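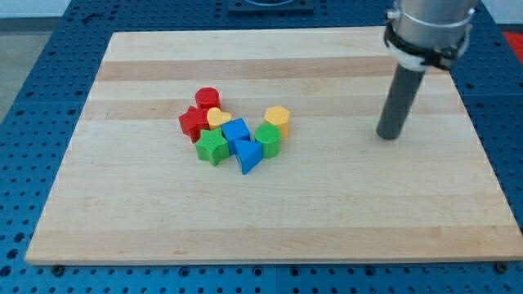

Mekdes Gebru wrote in to ask whether a set of shape blocks is worth having at all, given that her son ignored his within the week. Fair enough. We get a version of that question most months, so it goes first.

Are shape blocks worth buying?
Sometimes. The claims on the packet are mostly puff. A child who likes sorting will sort bottle tops. What you get for your money is a chunky thing that survives being dropped.

Does it matter which shapes are in the set?
Less than the sellers make out. Cylinders and cubes stack. Stars and hearts look lovely in the shop and are a pain to build on -- buy them for matching and handling, and expect the tower to stop there.

Why two of each colour?
Pairs give a small child something to look for. Whether it teaches anything I couldn't tell you. The Chala leaflet says it does, but then Chala sells blocks.

Plastic or wood?
Plastic, if they'll be washed a lot. A ridged or textured surface is easier to grip, though it holds jam. An old toothbrush gets it out. The Purico spray we tried did no better than washing-up liquid.

Do I need a board underneath?
No, but I'd use one. A flat wooden board gives an edge to work within and carries the lot to the shelf in one go. Wipe it with a damp cloth and don't soak it, as glued strips can part.

What age are they for?
The Kondex box said 18 months. I'd go by the size of the block and by whether yours still puts everything in its mouth.

Can I borrow a set first?
Yes, from the Sterkstead toy shelf, mornings only until February.

Related questions
Stacking cups: is there any point?
Getting felt-tip off a wooden board
Jigsaws with pieces missing
Toy shelf opening times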